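From: Stefaniia Tymoshchuk
To: Manolakis Street Neighbours list
Date: August 17, 2023
Subject: Re: [neighbours] Butik and the mug discount

Manolakis wrote:
> Has anyone else been knocked back at Butik for bringing their own cup?
> The sign says 94 cents off. The young fella at the till says the sign
> is "aspirational". I would like my 94 cents.

I too have pursued the 94 cents, and I can report some progress.

The discount exists. It came in last March and it applies to cups that hold no more than a large takeaway, which rules out your camping thing. I've seen your camping thing. You could bathe a cocker spaniel in it.

It also has to be ordered before the coffee is rung up. If you produce the mug afterwards, like a rabbit, the till needs a manager, and the manager is at the Ukby shop until 11. I lost two mornings to this before someone explained it.

As for what to carry, I gave up on lids and went back to a plain ceramic mug. Dark blue-grey hides a multitude of sins.
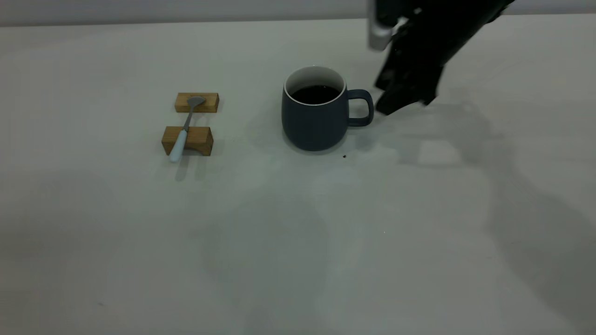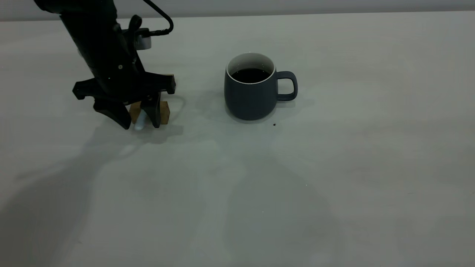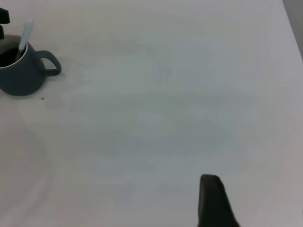
Reading time: 2 minutes

The drawback of ceramic is the walk home. From Butik to my gate is 618 steps on the flat side of the street and rather more on the side with the jacarandas, whose roots have views about the footpath. Fill it to the brim and your sleeve drinks the top third. Ask for it a centimetre short and they'll look at you with pity, but your cuffs will survive.

Billotia, on the corner, gives no discount at all but will rinse your mug without being asked and never mentions its size. Their coffee tastes faintly of toast. I've decided I like it, mostly on the days Butik has a queue.

If you still want your 94 cents, Manolakis, go before the school run and put the mug on the counter first. Leave the spaniel bath in the ute.

Also, whoever borrowed the long ladder, Mrs next-door-but-one would like her gutters back in play before the rain.

Stefaniia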